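February 24, 2019

So our little town finally got its new emergency radios, and I have opinions!

If you're new to the blog, I live in Trustitz, population 3,145, and I spent a good part of January going to public meetings I would normally have skipped. I blame the scanner. My dad left me his old one and I keep it on the kitchen counter next to the toaster, and for years it has been my background noise while I cook. Fender benders, loose dogs, a chimney fire now and then.

Well, that's over. The county switched everybody (police, fire, the ambulance folks) to a digital system, and my poor scanner now picks up nothing but hiss. I knew it was coming and I still stood there turning the knob like a dope.

The old setup was bad, I'll give them that. Once you got past the Liltis turnoff the signal dropped into the valley and died, and officers were using their own cell phones to call in. Cell service out there is one bar if you park facing the right way. I've heard a deputy ask the dispatcher to repeat an address four times in a row, and that's not what you want when it's your address.

The new radios come from an outfit called Miltex, and there's a repeater up on Janjua Hill now, next to the water tank. The county bought 20 handhelds for our end of things, at $1,386 apiece. There was a lot of grumbling about that in the back rows. I grumbled too, a little, and then I went home and looked up what our neighbors paid and got quieter.

What bugs me is the encryption. Medical calls, sure, lock those up, I don't need to hear about anybody's gallbladder. But all of it? Plain old traffic stops? A man at the second meeting asked if they'd put out a delayed feed online and was told it was "under review," so I guess I'll be asking again in the spring. They did say the fire channel might stay open, which would make me pretty happy.

Meanwhile the scanner is staying on the counter. I can still get the weather channel and, late at night, some truckers. I've been filling the quiet with podcasts and picking through my fabric pile, so expect more sewing posts than usual for a while!
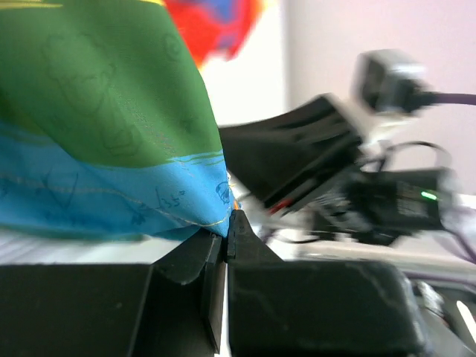
Green, blue and a bit of yellow, with doodles all over. I love this one.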